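Die Lampe aus dem Nachlass

Agnese Mockus glaubte nicht an Erbstücke. Man bekam sie, weil sonst keiner sie wollte, und dann musste man dankbar sein. Von Tante Loretta war ihr eine Schreibtischlampe zugefallen, dazu ein Zettel in der bekannten steilen Schrift: »Brennt nur, wenn jemand die Wahrheit sagt.«

»Wackelkontakt«, sagte Agnese.

Demetrius Marchetti sah das anders. Er hatte der Tante noch im Juli 300 Euro für das Ding geboten und war ausgelacht worden. Jetzt bot er 1000, und das machte Agnese erst recht misstrauisch. Wer zahlte so viel für eine Lampe von Skasberg, von der es im Katalog hieß, sie sei in über 71 Filialen zu haben gewesen? 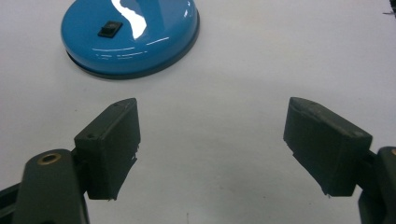
Demetrius kam gegen vier, zog den Mantel nicht aus und wollte sofort eine Vorführung. Agnese hielt nichts von Vorführungen. Bei Vorführungen wusste immer einer vorher, was herauskommen sollte. Trotzdem beugte sie sich über den blauen Fuß, in dessen Glanz sich das Deckenlicht zu einem krummen weißen Streifen verzog, und legte den Finger auf den kleinen schwarzen Schalter.

»Sag etwas Wahres«, verlangte sie.

»Ich habe deine Tante gern gehabt.«

Sie drückte. Nichts.

»Die Birne wird hin sein«, sagte er schnell.

»Möglich. Und was ist sie dir wert?«

»Tausend. Mehr habe ich nicht.«

Sie drückte noch einmal, wieder nichts. Agnese sah ihn an, dann das Kabel, das ordentlich in der Steckdose steckte.

»Ich glaube an so etwas nicht«, sagte sie.

Da ging die Lampe kurz an, flackerte und verlosch.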